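3.2 Collecting demonstrations

Anyone who has tried to open a drawer by remote control will know that it is a humbling business. Our operators open drawers at home every day without instruction, yet most of them needed more than 10 attempts before they could do it through the arm without clouting the cabinet. We kept the bad attempts. Imitz, the learning method described in Section 4, makes some use of them, and it seemed a pity to waste so much effort.

Demonstrations were given in two ways. In the first, the operator held the wrist and moved the arm through the task by hand. In the second, the operator drove it with a hand controller from a chair. The Gindelham site used both methods; Tukbridge used remote control only. Figure 3 shows the shelving and drawers at Gindelham.

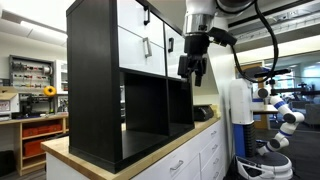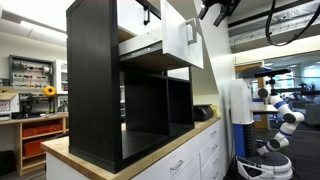
Figure 3. The black shelving unit and its white drawer fronts on the wooden countertop, with the gripper hanging beside them.

Corresponding author: Lecturer in Robot Learning, Mudgway Institute

We recorded 179 demonstrations, of which 132 were kept for training. The remainder were set aside for testing or dropped when the recording stopped early. Each of the 4 operators was given the same written instructions, which they read with varying degrees of devotion.

Guiding by hand gave smoother paths, but people tend to pull a drawer with their own strength and let the arm come along for the ride. The force readings from these runs are therefore flattering and we do not use them. Remote control gave slower, more hesitant paths – one operator paused before every handle as if waiting to be introduced – but the forces were those of the arm alone.

Pauses longer than a second were trimmed before training. We left the small corrections near the handle as they were. An early model trained without them approached each drawer with great confidence and closed its fingers on the air beside it.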